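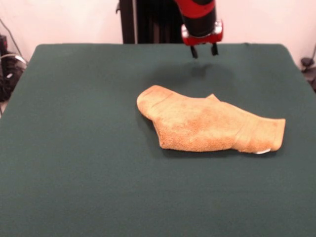

Keeping Cloths and Covers Decent Between Wash Days

Print this page | E-mail this page
Reading time: 3 minutes

I have more cloths than any one house needs, and I blame my mother, who never threw out a towel until you could read the paper through it. Bath towels got cut down into hand towels, hand towels into rags, and the rags went under the sink until spring. I still do it, and I still think she was right about most of it — though she did use far too much fabric softener.

Let's start there. If your towels push water around instead of soaking it up, skip the softener for a few washes and put half a cup of plain white vinegar in the rinse. Use less detergent too, a good bit less than the line on the cap. Give each towel a hard shake before it goes in the dryer and the loops will stand up again nicely. Please don't pour vinegar in with bleach, ever, not even a splash.

Terry cloth is still my favorite for spills. Lay it down and press with the flat of your hand, then turn it and press again with a dry part. Scrubbing only drives the mess deeper and leaves you with a fuzzy patch you'll be looking at for years.

Now, table covers. I keep a green one over the big table for sewing and sorting seeds, and it collects lint like nothing else in the house. A dry rubber glove, stroked in one direction, does better than any sticky roller I've bought. Work from the middle out to the edge and pick up the fluff as it gathers.

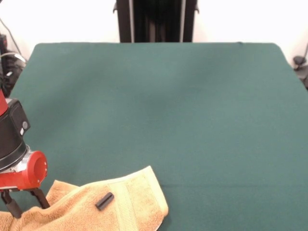
A green cover with plenty of open space to work on.

For fold lines, hang the cover in the bathroom while somebody takes a long shower, then smooth it with your palms while it's still a little limp. If you must iron, go low, work on the back, and put a thin cotton cloth in between. My neighbor Bronwyn Treloar lays hers out flat on Sunday night with a few heavy cookbooks on the creases, and by breakfast it's good enough for company.

Candle wax wants patience. Let it go hard, lift off what you can with the edge of an old spoon, and lay brown paper over the rest before you bring a warm iron anywhere near it. Move to clean paper as it soaks through.
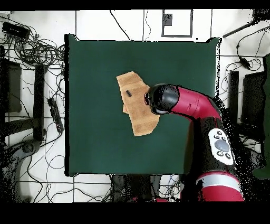

A crumpled tan cloth with a small dark object on top.

And do check folds and pockets before anything goes in the machine! One forgotten crayon can ruin a whole load, and I have the pillowcases to show for it. They're under the sink with the other rags.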